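Subject: Re: Plukel EP, which mix?
From: Nicanor Carrasco
Date: 9 January 2019

Hi all,

On the new Plukel EP, someone wrote:

> Is the vinyl mix really different, or is it just louder?
> I only have the download and the drums sound kind of flat.

Different mix! I played both back to back last night and the snare on "Famport" sits way further up on the vinyl (the bass is fatter too). 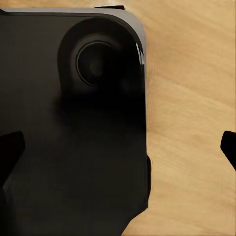 The guest verse is the same take, but they cut the second hook, so it gets to the outro quicker. I like it better that way.

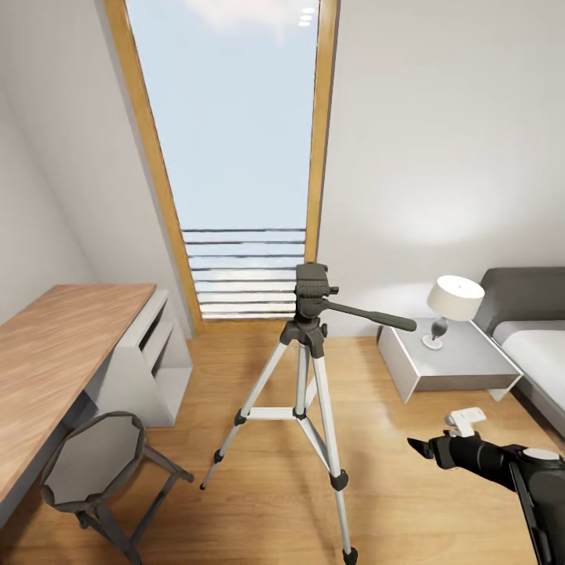

Emuvport pressed 300 and the shop had up to 70 left when I called, so don't wait too long. The remix by Bravo is only on the B side. Tour dates are supposed to come in March, and I'm going even if I have to drive!

Nicanor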